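Bench rules for small-arm cells, revised

Mar 15, 2025

The Lasham bench group has finished the second edition of its working rules for small tabletop arms, and member labs are asked to move to it by June. The first edition ran to 50 items and most people stopped reading partway through. The new one has 15, and it fits on a sheet you can tape to the enclosure.

The rules apply to any cell where one or two arms handle small parts inside a three-sided enclosure. They do not replace your site safety rules or the manual that came with your arms.

The first group covers setup. Mount each arm to the rail, never to the tabletop. Check the base screws at the start of every shift. Cables have to be long enough for the full reach of the arm, and before any program is run at speed the arm must be walked through its whole range by hand or at low speed while someone watches the cable. Dunddale asked for a fixed limit on how far a loop may swing out from the arm. We left that out for now — the arms in use at member labs differ too much.
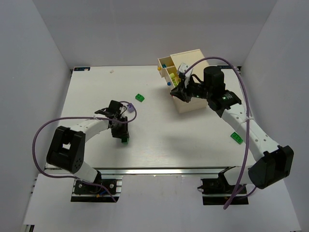
Two-arm cells get rules of their own. Each arm has a home position that the other cannot reach, and both go home before a hand enters the enclosure. If the arms share a fixture, such as a cabinet or a tray, the task sheet must say which arm may enter it and when. The stop button has to be within reach of the person running the cell, on the open side.

Parts and fixtures come next. Log what is on the table before a run and again after it. Put stray parts back before you restart, even when they are well clear of the work. Fixtures get a look every 200 runs for splits, lifted edges and worn rims.
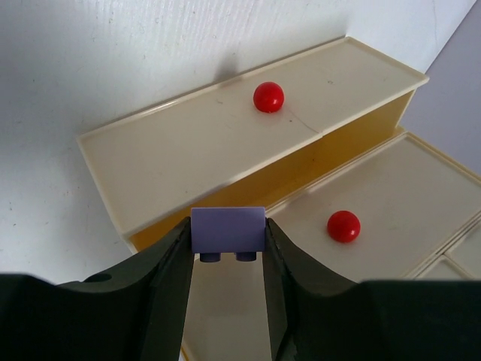 Fixture wear took up more of our time than any other item. Naidu wanted every marked fixture pulled at once, while Urkham argued that surface scuffs have no bearing on most tasks. The wording we settled on splits the two. Scuffs and faint marks, like those on the top of the long cream box, are noted in the log and the fixture stays in use. A line like the thin one that runs across the same surface has to be checked by hand and entered on the fixture card before the next run.

Grip checks are unchanged from the first edition. Set the lowest force that holds the part, and test it with the part you will be using.

The log sheet is now form 237. Old sheets can be used up through the end of June. Send corrections to the rules desk at Lasham, with the item number in the subject line.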